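Flesis Newsletter
December 31, 2021

Reading group report: the frame problem, and what to read next

The Flesis history of computing group spent its last session of the year on the frame problem, which had been on our list since the spring and kept getting moved back. Attendance was good for the season. What follows is a short account for members who could not come, with the reading for the new term at the end.

The frame problem comes from the early work on describing the world to a computer in formal logic. Suppose a program has a list of facts about a room and a list of actions it can take. For each action you write down what changes. If you paint a box, the box has a new color. The trouble is everything else. Logic alone does not tell the program that painting the box leaves the box where it was, or that the door is still shut. Unless you say so, those things are left open.

The obvious fix is to write down what stays the same as well. These statements were called frame axioms. With a few facts and a few actions this can be done by hand. One of our members had prepared a small world on paper, with 20 facts and four actions, and we tried to write out the axioms during the first half of the evening. We gave up before we reached the third action. If each action changes only one or two facts, nearly all the writing is about things that do not happen.

Discussion then moved to the ways people tried to get around this. The earliest planning programs took a practical approach. Each action carried a list of facts to add and a list of facts to delete, and anything not on either list was carried forward. This works well for simple planning and is still taught in introductory courses. Its weakness is that it puts the assumption into the program's bookkeeping, outside the logic, so the program cannot reason about the assumption itself.

The other approach was to change the logic. In ordinary logic, learning a new fact never makes you take back a conclusion. Everyday reasoning does not work that way. You assume the car is in the driveway until you hear that somebody borrowed it. Several systems were proposed in the late 1970s and 1980s to allow for this, under the general name of nonmonotonic reasoning. We looked at two, circumscription and default logic. Most of the group found default logic easier to follow, though a couple of members with a mathematics background preferred the other.

We also covered the Yale shooting problem, a short puzzle published in the 1980s. A gun is loaded, there is a wait, and the gun is fired. The simple version of the new logics could not rule out a story in which the gun became unloaded during the wait for no reason at all. It caused a lot of argument at the time. Several repairs followed, and we read summaries of two of them, but ran out of time to compare them properly. 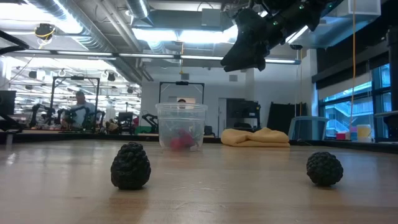
There was some disagreement about whether the frame problem has been solved. As a technical matter, the narrow version has good answers, and successor state axioms, from the early 1990s, are usually given as the standard one. Philosophers took up the name and used it for a wider question, which is how any thinking system knows what is relevant to the task in front of it. That question is still argued over. Some members felt the two should have had separate names from the start, and it would certainly have made the reading easier.

Notes from the session, including the unfinished list of axioms, are in the group folder on Flokport. The scan of the handout is 131 pages and loads slowly, so download it first. If your Flokport login has stopped working, write to the newsletter address and we will reset it.

The Nwosu reading room has agreed to keep our course packs on the open shelf through the spring. Please sign them out in the book by the desk - several went missing last year and we would like to avoid paying for copies again. The room holds 70 people, and we may use it for the open session if the usual one is too small.

Reading for the new term is on expert systems, beginning with the medical programs of the 1970s. Members who want hands-on work can try Fukska, the small rule interpreter some of us have been putting together. It runs in a terminal and comes with one sample rule set for identifying common trees. The manual is short and still has gaps, mainly in the section on conflicting rules. Corrections can be left in the Fukska folder on Flokport, next to the notes.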